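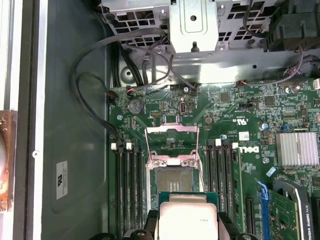
I spent most of the holidays with a budget spreadsheet open, trying to figure out what our little refurb shop can afford this year. We fix up old office computers and sell them on, mostly to schools and small businesses, and the part of the job I've wanted to hand to a machine for ages is processor swaps. It's fiddly work! Those tiny pins in the socket don't forgive anybody, and when you've got a Dell board with memory slots standing up on both sides of the socket, you want fingers that come straight in and don't wander. So that was my test for every quote I read. Can it hold a chip by the edges over an open socket with the lever up, and keep clear of everything else?

I started with three line items and ended up with a page and a half. The arm itself was the easy part. I'd gotten prices from Norklow and Barredo back in August and they were close enough that I stopped caring which one was cheaper and started reading the warranty pages (so dull, please read them anyway). Norklow gives you 2 years and will send a loaner. Barredo gives you one year and a phone number. I've had enough phone numbers in my life.

What I'd left out completely was everything that goes around the arm. A bench that doesn't wobble. Mats. Spare fingertip pads, which wear down and cost more than you'd think for a bit of rubber. A bin of junk boards to practice on, because I am not letting anything learn on a machine a customer has paid for. I put $900 down for "small stuff" in my first draft and Mitali Sivakumar, who does our books and has known me far too long, circled it and wrote "per what?" next to it. Fair question. It's per quarter now.

Then there's the gripper. I'd assumed it came with the arm, like a phone comes with a charger (okay, bad comparison these days). Nope, separate quote, separate lead time, and you have to check that the thing will bolt on and talk to whatever controller you've picked. If you're shopping, look hard at how bulky the body is compared to the fingers. A computer case is a cramped place to work, and a catalog shot against a white background won't tell you much about that. 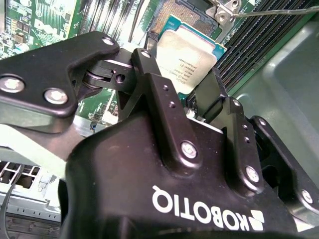 Robotiq gripper with a processor between its fingers, close to the socket.

I also went back and forth on software. Osham wants a yearly license per station, Rillex charges once and then bills for updates. On paper Rillex wins by year three. But I know us, and we'd skip the updates, and then something would break right in the middle of back-to-school season. So I've penciled in Osham for one station and left a blank row for a second. Mitali wants that row deleted. I've colored it gray, and we're both pretending it's settled.

As for whether it pays for itself, my best guess is around 67 machines a month before the numbers look decent, and we're not there yet. We have 4 people on the benches and I'm not cutting anybody's hours, so the savings have to come from bent pins we don't bend and from getting through the pile in the back quicker. I've run it with good months and bad months, and the bad ones still make my stomach hurt a little.

Next up is calling Norklow about delivery dates and measuring the doorway, which I should have done first. If you've bought one of these for a small shop, tell me what you forgot to budget for! I have room on the page for a few more rows.

4 comments · 2 shares

Get new posts by email. We use cookies to remember your preferences. Accept | Manage settings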